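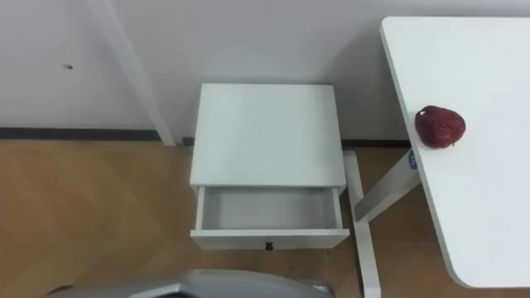
House Rules for Robots

When a robot works in a home, it has to follow rules. Some rules are for the robot. Others are for the people who live there, and that includes kids.

Rule 1: Go slowly near people. A robot can be heavy. If someone walks up to it, it should slow down or stop.

Rule 2: Don't pull too hard. Say a robot is opening a nightstand drawer. If the drawer gets stuck, the robot should stop pulling and try again gently, or ask for help.

Rule 3: Look before closing. A drawer can pinch fingers. The robot checks for hands first, even when the drawer is empty.

Rule 4: Put things down before letting go. A piece of fruit should be resting on the desk before the robot opens its grip.

Rule 5: Always have a stop button. A grown-up should know where it is and be able to reach it fast.

What about you?

Stay 2 big steps back while a robot is moving. Don't hang on it or put your hand in a drawer it is using. If it drops something, wait until it has stopped before you pick it up.

Naheed Tanoli tests home robots at Tunden. Her team has a list of 12 checks, and they go through all of them every morning before a robot is switched on. The stop button comes first.

Words to know
Grip: how a robot holds something.
Sensor: a part that helps a robot see or feel.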